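Ustgate Evening Program
Objects and Their Owners, Session 7
Handout and notes: Why we lock things up

Hello again. These notes go with Tuesday's talk on 27 February 2024, and they're a bit longer than usual, mostly because I got carried away with diaries and ran out of time before the part on dowry chests. If you were there, skip ahead to the reading questions. If you missed it, start here and you'll be fine.

We began with the thing I keep coming back to in this course, the difference between a lock that stops people and a lock that tells people something. A bank vault stops people. The little brass lock on a teenager's diary wouldn't stop a determined kitten. And yet people have bought lockable diaries for generations, and kept the keys, and gotten truly upset when someone opened one. So what were they paying for?

My answer (you're welcome to argue, several of you did!) is that a small lock works like a sentence. It says "this is mine, and if you go in, you'll have to do it on purpose." You can't peek into a locked box by accident. You have to find the key or break the thing, and either way you know what you've done. I think of it as the lock doing its work on the person's conscience, long before it does any work on their fingers.

Older versions of the same idea: wax seals. A seal has almost no strength, you can crack it with a thumbnail. What it gives you is evidence. If the letter arrives and the wax is whole, you can feel fairly good about it. If the wax is broken, there's going to be a conversation. Somebody in the back row asked whether a seal counts as a lock, and I said no and then spent the walk home changing my mind. Let's say it's a cousin. 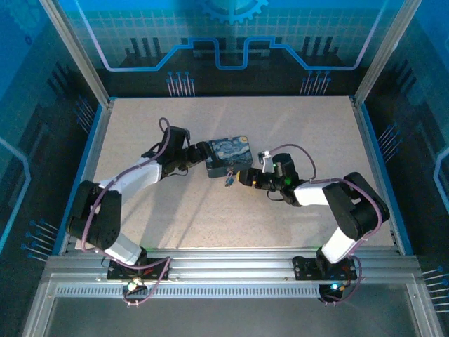 Then we got to keepsake boxes, which is where I'd like you to do most of your thinking this week. By a keepsake box I mean any container whose contents would be worth very little to a thief and a great deal to the owner: ticket stubs, a baby tooth, letters, a button off a coat. People choose these boxes for their looks, and very often they choose a lid with a famous painting on it, like the Starry Night sort of sky with its pale curls and yellow-orange moon. Put a tiny padlock on the clasp of a tin like that and you've got my whole argument in one object. The lid wants to be looked at by everybody. The lock asks everybody to stop there. I find that combination really touching, and also a little funny, and I don't think the people who buy them feel any contradiction at all.

Compare the cash box. Same general idea, a container with a lid and a lock, but usually plain, and built so you'd rather not look at it twice. Its owner wants it to be boring. We had a good back-and-forth about whether a plain box is more private than a pretty one. I lean toward yes, but the woman who said she hides her spare money in a cookie tin has a point too: hers isn't locked at all, and it's never been touched.

Now the part I rushed. Dowry and marriage chests were large, they stood where visitors could see them, and many were painted or carved on the front. They often had a serious lock as well. So the show-off part and the keep-out part go back a long way together. The key mattered as much as the chest. In a lot of households, whoever carried the keys ran the house, and handing them over was an event. Think about who carries keys in your own family and whether it means anything. In mine it means my aunt, and yes, it means a great deal.

One more thing, on losing keys. A locked box with no key is a strange object. People keep them for years. They shake them. I know of one that has gone through three house moves without being opened, and the family could have cut it open in a minute. I suspect they like it better shut.

To read before next time: the Mallanis packet, the section on household containers. Skip the appendix on hinges unless you love hinges. The Ibarra essay is optional but short, and the bit about desk drawers is very good. If you can't get into the Stindalach reading room, ask me for a copy.

Some things to write about, pick whichever you like and don't go over 2000 words:

Describe something you own that has a lock you've never used. Why do you think it was made with one?

Did you keep anything locked as a child? Who were you keeping out, and did they know?

Find a container at home that's decorated on the top and plain on the sides. Who was meant to see it, and from where?

Session 8 is drawers, pockets and false bottoms. It'll run the full 90 minutes this time, so bring a sweater, the radiator in our room is still making up its mind. If you have a box you'd like to pass around, bring that too, locked or not.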